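Hatamora Beach Notes — README
Visitor notes on swimming beaches and small coves, release of December 10, 2018

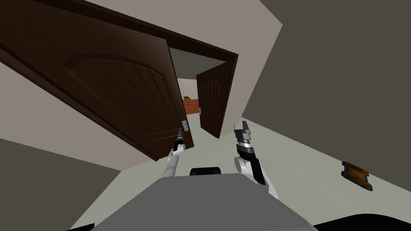 A reader of the November release wrote in to ask why the water temperature column had gone, and whether the old figures could still be had. They can. The old column is in the archive folder under its old name, temp_guess. It was filled in by visitors from memory, and two people on the same beach on the same morning often gave figures several degrees apart. The new column, water_feel, takes one of four words: cold, cool, mild or warm.

What is in the files

The set holds 3198 notes on 44 beaches. Each note is one visit by one person. Of these, 2205 have a written comment as well as the fixed answers, and the rest have the fixed answers only.

notes.csv has one row per visit
beaches.csv has one row per beach
access.csv lists paths, steps, ramps and car parks
archive holds columns and files dropped from earlier releases

All files are UTF-8 with commas between fields. Comments that contain commas are in double quotes. A few comments run over several lines, and some older spreadsheet programs split these into separate rows when they open the file.

Columns in notes.csv

note_id: a number, never reused, even when a note is withdrawn.
beach_id: matches the same column in beaches.csv.
month: month of the visit. We do not give the day.
tide: low, rising, high, falling or blank.
water_feel: see above.
surf: flat, small, medium or large, as judged by the visitor.
crowd: empty, quiet, busy or full.
dogs_seen: yes, no or blank. It says nothing about whether dogs are allowed, for which see beaches.csv.
shade: none, some or plenty. Umbrellas do not count.
comment: free text, up to a few hundred words.

Blank means the visitor skipped the question. Please do not read a blank as a no.

Where the notes come from

Most were written on paper cards left at the kiosk in Brilldale and typed up later. The others came through the form on the Hatamora site. The source column says card or form. Cards lean towards families and day trippers, and the form towards people who swim all year. The winter months are thin on cards, as the kiosk closes for part of the season, and nearly everything for those months is from the form.

We corrected spelling in place names and nowhere else. Local names were matched to the list in beaches.csv, which has an also_known_as column. Sollero Cove and Sollero Steps are the same beach. Rinaldi Sands and Rinaldi Point are two beaches, with a headland between them, and visitors mix them up. Where the comment made it plain which one was meant, we moved the note. Where it did not, the note has a 1 in the unsure column.

Removed before release

Names, phone numbers, car registrations and anything that pointed to a particular person were taken out of the comments and replaced with three dots. We also left out notes that were only an advert. Complaints about parking were kept — there are a lot of them.

Known problems

The crowd column depends on what people are used to. Regulars at Sollero Cove call it full on days when a visitor from a town beach would call it quiet.

Ten beaches were not on the first version of the card, so they have no tide entries from that year. In beaches.csv they are marked late_added.

The path to the north end of Rinaldi Sands has been moved. Access.csv gives the new route, but older comments still talk about the stile and the field.

Not for safety use

Nothing in these files should be used to decide whether it is safe to swim. The surf column is one person's opinion on one day, and rips are mentioned in the comments only when somebody happened to notice one. Check the flags and the local signs.

Using the notes

You may copy, change and share the files, for paid work or otherwise, as long as you name Hatamora Beach Notes and the release date. If you quote a comment, quote it whole or show where you have cut it.

Corrections are welcome through the form on the site. Give the note_id if you have it, and the beach if you don't. Anyone who wants their own note withdrawn can ask the same way, and it will be left out of the next release. Copies already downloaded are beyond our reach.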